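# 棒一本で積み木を寄せる Iltari公開日を見る

Iltariの研究棟が年に一度の公開日を設けた。対象は部品供給と組立の関係者で、午前と午後の2回、各回とも入れ替え制で実演が行われた。筆者は午後の回に参加した。

主な展示は、接触を伴う平面操作の実演である。課題名はTufa。板の上に散らばった積み木を、指定された配置になるまで押して動かす。つかむ、持ち上げるといった動作は使わない。目標は担当者が端末から短い文で与え、アームは文の内容と上方からのカメラ映像をもとに次の移動量を決める。軌道をあらかじめ登録する方式とは異なり、1回押すごとに物体の位置を見直す。

制御側のソフトウェアはGomoraと呼ばれ、Iltariが2月に社内版を更新した。説明資料によると、今回の評価では198回の試行を行い、1試行の上限を70秒に設定している。上限を超えた試行は、目標にどれだけ近くても失敗と数える。

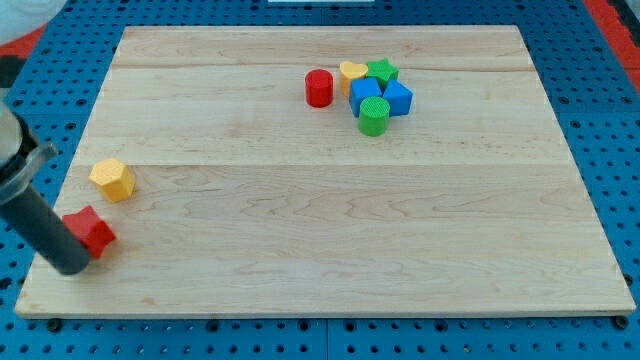 押し操作の難しさは、物体の形で挙動が変わる点にある。円柱は立てた状態なら向きの影響を受けにくいが、星形は指がどの角に当たるかで回転の向きが変わる。立方体は面の中央を押せば比較的素直に進み、角に近い位置を押すと向きが崩れる。六角柱を横に倒した場合は、押す方向によって滑りと転がりの両方を考慮しなければならない。

さらに厄介なのが密集である。積み木同士が接していると、一つを押した力が隣に伝わり、動かす必要のない物体まで位置がずれる。Gomoraは群の外側から順に処理する方針をとる。孤立した物体を先に動かし、接触している物体は隙間ができてから個別に扱う。担当者は、この順序を固定規則として書いたのではなく、操作記録から学習させたと説明した。

台の構成は単純である。青い有孔ボードの作業面に淡い色の木の板を載せ、その上で操作する。板には木目と継ぎ目があり、見学者からは画像認識への影響を問う質問が出た。回答は、板を交換した条件でも学習用の記録を取っており、無地の台に限定する予定はないというものだった。

先端には、濃い灰色の円筒形の指が1本付く。開閉機構を持たないため構造上の故障要因は少ないが、引き戻す動作は反対側に回り込んで行う必要がある。板の縁に近い物体では、回り込む余地が不足する場合がある。

用途について、Iltariは共同開発先のBungateで、トレー内の部品を整列させる工程への適用を検討している。検証する部品は7種類。ただし樹脂成形品は積み木より軽く、静電気による付着も無視できない。摩擦条件の推定をどこまで自動化するかが当面の課題になる。

質疑では処理速度に関する指摘が多かった。現状の速度では既存の振動式整列機に及ばず、担当者もこれを認めている。一方、品種の切り替え時に治具を作り直す必要がない点は、少量多品種の現場で検討に値する。Bungateでの検証結果は、次回の公開日に報告される予定である。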